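Okay, so I finally finished the big Sárközi novel, all 864 pages of it, and I have feelings! I started it back in June on my sister's porch (she gave up at page 86, no judgment) and I've been dragging it around in my bag ever since.

The first third is slow. Really slow. There's a whole chapter on a family arguing over a piano, and I skimmed it, and then of course the piano matters later and I had to go back. But once the action moves to the coast I was staying up way past midnight, reading with one eye shut. Marijke Wouters, who did the translation, deserves a prize for the letters alone.

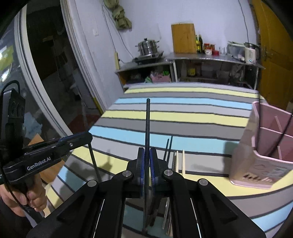 ## What I'm reading next

Something short, please. I've got a little Zornby mystery on the nightstand, the one with the lighthouse, and a library copy of a story collection that's due back any minute. I also told my book group I'd try poetry again, which we'll see about!

If you've read the Sárközi, come tell me what you made of the ending. I think the brother knew the whole time. My sister says he didn't, but she stopped at page 86, so she doesn't get a vote.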